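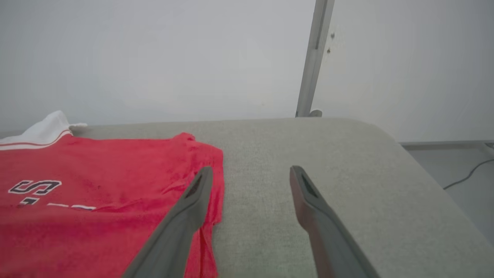
4. Your first press with the Bornen 900

Now for the fun part! The Bornen heats up in 9 minutes from cold, and once the green lamp stays lit you can start on almost anything in the ironing pile. We suggest you begin with something forgiving, and an old cotton T-shirt is ideal. A red one with big white letters outlined in navy, lying flat but still full of creases like this, will teach you nearly everything you need: plain fabric, a collar, and lettering that has to be treated with care.

4.1 Fill the tank to the upper line with cold tap water and push it in until it clicks.

4.2 Turn the dial to 2 for cotton with a print on it, or 3 for plain cotton.

4.3 Turn the garment inside out if it has lettering of any kind. Smooth it with your palms from the middle outwards - a crease pressed in with this much steam is a stubborn thing.

4.4 Press the plain areas first. Lower the handle, hold for 15 seconds, lift, and move the fabric along.

4.5 Open the collar out and press it from the points towards the centre. Fold it back down by hand while it is still warm.

Note: Striped trim can pucker if it is pulled. Let it lie where it wants to and use steam only, with the plate held just clear.

CAUTION: Never lower the plate straight on to printed lettering. If you can't turn the garment, cover the print with the Clidier cloth supplied (part 126).

CAUTION: Steam comes out of both sides of the plate. Keep your free hand on the front rest.

4.6 Hang the garment up for a few minutes before you fold it. It makes a lovely difference to the sleeves.

Tip from Prys Llewellyn in our repair shop: if you get drips on dial 2, wait for the lamp to go green again between presses. Still dripping? Go to section 7, Descaling.

4.7 When you have finished, turn the dial to 0, leave the handle up and let the plate cool fully before emptying the tank.

Once you're happy with T-shirts, try a pair of linen trousers (section 5) - the results are terrific.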